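The bench behind the counter: an interview with a repair technician at Nakard

Nakard has repaired desktop computers from the same ground-floor unit for long enough that some of its early customers now send their children's machines. The firm takes in 1225 machines a year. The senior technician, who asked to be identified by job only, talked to us in February about diagnosis, second-hand parts and the limits of what is worth mending.

The first subject was intake. Every machine is logged with the fault in the customer's own words, even when the words are wrong. "If they write 'the screen is broken' and it's the power supply, I still want 'the screen is broken' on the sheet," the technician said. "It tells me what they saw. I can work back from that."

The sheet is followed by a visual check with the side panel off, then a test on a known good power supply. Memory is tried one stick at a time. The technician regards this order as fixed. "People want to start with the software. Software takes an afternoon. A supply swap takes ten minutes and rules out a great deal."

Dust is the commonest finding, followed by failed fans and drives near the end of their life. Processors rarely fail. When a machine will not start and the processor is blamed, the cause is usually the socket, the board around it or the paste between chip and cooler.

"I replace the paste whenever the cooler comes off," the technician said. "Old paste doesn't go back on. You clean both faces, let the solvent dry, and put on a small amount. Too much is less harmful than none, but it makes a mess for the next person - and the next person is often me."

Parts and stock

Nakard buys used boards and chips from Lokard, a dismantler that clears office equipment. They arrive in trays and are tested before they go on the shelf. Each processor gets 2 hours under load in a test machine, with the temperature logged throughout. Anything that throttles is set aside and tested again with a different cooler.

Prices are set by age and by what the local trade will pay. A tested processor with a matching board sells for 200, fitted. The technician would not be drawn on the margin, except to say that testing time is the largest part of the cost.

Handling is the part trainees find hardest. A chip is picked up by its edges and the contacts underneath are never touched. "It should be held or it should be in its socket. I don't want it lying on a bench with screws rolling about."

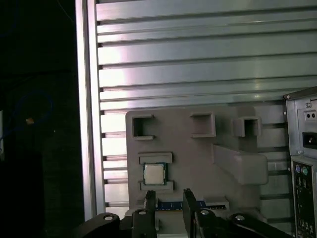

What is not worth mending

The firm declines work when the estimate passes 265, unless the customer has a reason to keep that particular machine. One workshop in Segura runs a cutting table from a computer whose operating system can't be replaced, and Nakard has rebuilt it more than once.

Laptops with soldered memory are a separate matter. The technician will change a battery, a keyboard or a drive, but sends board-level faults to Brekow, which has the hot-air equipment and a microscope. Turnaround is slower and the customer is told so at the counter.

Asked what would make the work easier, the technician named service manuals. "Screw lengths, mostly. A long screw in a short hole will go through a board. I keep them on a sheet of paper with the outline of the case drawn on it, and I've done it that way since I started."

The counter closes at five. Machines on test are left running until six, when the last log is saved and the bench supply is switched off at the wall.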